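How to Budget for a Pair of Hand-Held Grippers

If you're pricing hand-held grippers for the first time, pour yourself a coffee, because the price on the quote is only where the fun begins!

Start with what you want to pick up. Ours was produce, so we wrote down every shape we cared about (long, round, tiny, lumpy) before we called anybody. Then work through the money in this order.

1. Price two grippers, one for each hand. Plorora quoted us 617 dollars apiece, and Jamholm came in a bit lower but wanted extra for the mounts.

2. Add spare finger pads. We set aside 200 dollars for the year and had spent nearly all of it by September, so please don't skimp here.

3. Put in 262 dollars for cables, storage and a decent carrying case. Marek Sokol, bless him, left this line off our first sheet and we felt it for months.

4. Keep your practice goods cheap. A shallow tray and a bag of groceries will get you through a whole Sunday of trials, and you can make soup afterward.

Ask for a loaner before you sign anything, and try your hardest shapes first.
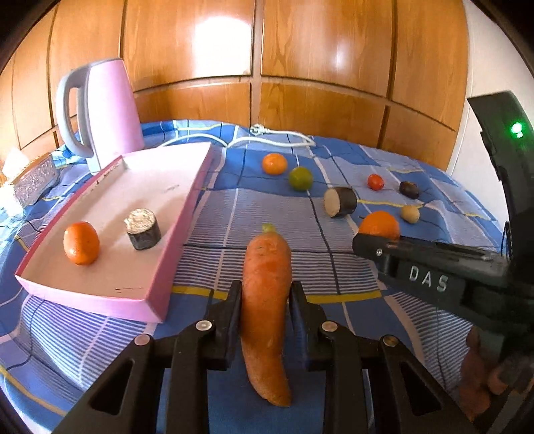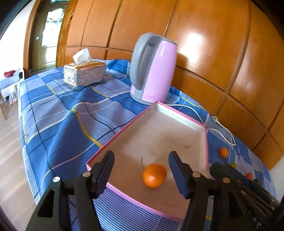

Carrot in the jaws (first picture); lining up on an orange in the tray (second picture).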